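Residents of Dellum are asked to keep their doors locked during the day after two break-ins at Camell Court, both on the same Wednesday. The thieves entered through unlocked back doors while the families were at work, and took jewellery and 692 pounds in cash.
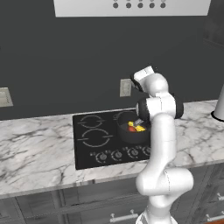 By Imani Haddad, Dellum Newsletter

Police have arrested a man of 26 and he remains in custody. A second man, who was seen leaving by the car park at 8 in the morning, is still wanted.

"My mother is 60 and she lives alone, so we have now changed the lock," said Vaughn Ambrose, who lives on the ground floor.

The building manager, Nikolaidis, has promised new lights for the back stairs in January. Anyone who saw something unusual is asked to speak to the police.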